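Shelf Loading and Restocking in a Glass-Door Beverage Cooler
Course project report, Clurnance building

2. Background

The drinks cooler in the Clurnance building serves the Tradosmont lounge and is refilled by students on a rota. Over one term it took in 673 cans. Our project looked at how the cans are placed on the shelves and whether a fixed layout would shorten the refill. Empty cans and the recycling bins next door were left out of the study.

3. Equipment

The cooler has a navy cabinet, a metal interior and a hinged glass door that opens to the left. The wire shelves are made of closely spaced rods, so a can set down off center tends to tilt slightly until it is pushed back. The bottom level is a flat metal floor and does not have this problem.
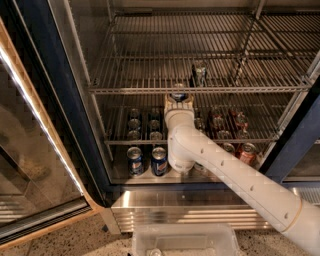

Shelf height was the first limit we ran into. A can has to be carried upright under the front rail of the shelf above, and the hand needs clearance on both sides. Lifting a can over the row in front of it was ruled out for this reason. All cans therefore go in from the front, back position first.

4. Layout rules

The rules below were agreed with the Gakcombe group, which ran the same test on a smaller unit.

1. Fill the middle shelf in columns running front to back, no more than 3 deep.
2. Keep each column to one drink.
3. On the bottom level, set cans in a single front row with the printing facing out and the same drinks side by side.
4. Leave the upper shelf mostly clear for odd containers and late deliveries.

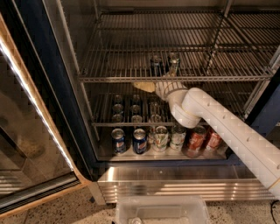

5. Results

With the fixed layout, a full refill took nearly 8 minutes. Most of the time saved came from rule 2, as fewer cans had to be moved twice. Rule 4 was the one most often broken during October. We did not measure cooling time, and door-open time was logged by hand only.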